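The Apartment With the Good Light

I signed a lease in July for a place I had seen for eleven minutes, six of which the agent spent looking for the bathroom switch. It was on the third floor in Pandstead, it had two windows facing the right way, and I had been looking at basements for so long that daylight made me stupid. I would have signed a napkin.

The listing said "characterful." I have now lived in characterful for a whole winter and can report that it means the floor slopes toward the kitchen. Drop a grape in the bedroom and you can collect it at the oven. I've stopped fighting this and put the fruit bowl down at that end.

Moving itself took 21 boxes, a number I know only because the movers charged by the box and wrote it on the invoice twice. Manaia Kereama lent me her dolly and her brother's back. I labeled everything with great care for the first evening, so there are four beautifully marked boxes of books, and then a long run that say STUFF, MORE STUFF and, in one case, DAVE. I don't know a Dave. It had the towels in it.

The rent is 212 more a month than the basement, which I justified by deciding I would never eat out again. I held to that until the second night. There's a noodle place on the corner called Nepia, and they already know my order, and I think they worry about me.

What I hadn't budgeted for was the noise, or the kinds of it. The basement had one sound, a pipe. Up on the third floor I get the bus, the couple downstairs who argue about a boat, and someone overhead practicing the same eight bars of clarinet since I got here. They're getting worse. I didn't know you could practice in that direction.

On the other hand, I'm done with hauling a sack of laundry down the hill in the rain and sitting under a television I wasn't allowed to touch. Doing the sheets at midnight in my socks still feels like getting away with something.
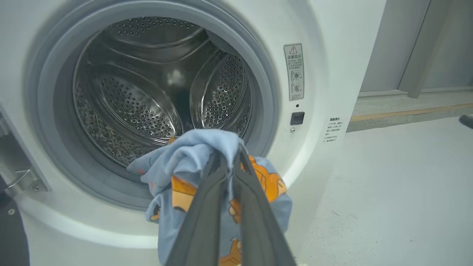

Ebony Ruddock thinks I've got it all backward and that nobody should rent a place for its windows. Check the water pressure, she told me, then go back at ten at night and stand in the stairwell and listen, because the light is the only part of an apartment the landlord can't take any credit for.

She's right, and I had the number for the Flitley place she found me, ground floor, quiet, level, still sitting in my phone when I signed. I called it last week out of curiosity. Gone, of course.

Then it got to four in the afternoon and the sun came across the floor and up the far wall – all of it, right to the ceiling – and I moved my chair over and sat there until the clarinet started.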